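Refinishing a desk in November, top coat still looks patchy
Rirgate Community Help > Home & Furniture > Wood finishes

Halyna Hladun
I bought a desk from a neighbor for 40 dollars and decided to improve it, which has so far cost me 31 dollars in finish and most of my good humor. I sanded to 220, wiped it down, and put on two coats of Dehghan matte water-based in the garage. In the evening it looks fine. At nine in the morning, with light coming in low from the side, it looks like a weather map. Do I sand back and start over, or is a third coat going to even this out? The can says "apply generously," and I did, possibly too literally.

brushmonkey
Third coat. Always third coat.

Nandero_Pete
Please don't do the third coat yet. Matte finishes have flatteners in them that sink to the bottom of the can, so if you shook it once and got on with your life, the first half of the desk got one product and the second half got another. Stir it with a flat stick for a few minutes, scraping the bottom, and stir again halfway through the job.

How cold is the garage? Mine in Brarkdale sits in the low fifties this time of year and water-based stuff sulks in there. Bring the desk inside, leave it until Thursday, and look at it at noon before you judge it. Any matte brown top will show lighter and darker areas when the light hits it unevenly, and you can sand until you meet the floor without fixing that.

If it still bugs you after that:

1. Scuff lightly with a worn gray pad, going with the grain. You want it dull all over, and you want to stop early.

2. Vacuum, then wipe with a barely damp cloth. Get your eyes down near the surface and look for specks, as each one becomes a permanent resident under the next coat.
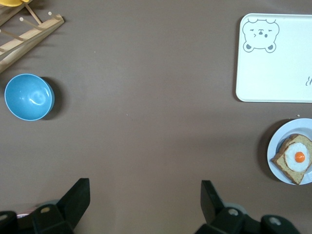 3. Put on one thin coat, end to end, keeping a wet edge. Then leave the room. Going back to touch up a spot is how I ended up owning a tablecloth.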